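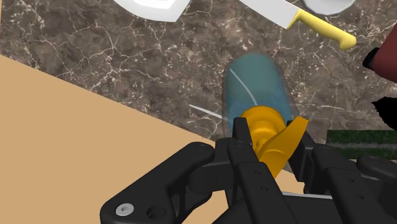
4.2 Cleaning and sealing the countertop

New stone counters from Grotau leave the workshop with one coat of sealer. A second coat goes on after fitting, once the joints have cured. Clear the stretch you are working on before you start. A container lying on its side, like the pale blue cylinder on the counter, can roll into fresh sealer and leave a ring that has to be sanded out.

You will need: Prasora stone sealer, two lint-free cloths, a soft brush, dish soap and masking tape.

1. Wash the counter with warm water and a drop of dish soap. Rinse and dry it.

2. Leave the stone to dry for 23 hours. Do not use a heat gun.

3. Tape off the wall and the edge of the sink.

4. Unplug small appliances and move them to another room. A toaster or a French press usually has crumbs or coffee grounds under it, so brush those spots again.

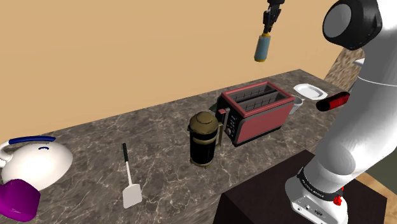 5. Pour a little sealer onto a cloth and wipe it on in straight, overlapping passes. Start at the far end.

6. Wait 5 minutes, then buff off whatever is left on the surface with the second cloth.

CAUTION: Open a window. Keep sealer away from pilot lights and gas burners.

NOTE: Dark stone may look patchy for a day or so. If it still does after that, wipe it with a cloth dampened with sealer and buff again.

Do not place hot pans on the counter until the sealer has cured fully. Curing times for the Katona and Vistow finishes are in table 147.

Section revised November 19, 2022, by Irén Vörös. The next revision is due in February.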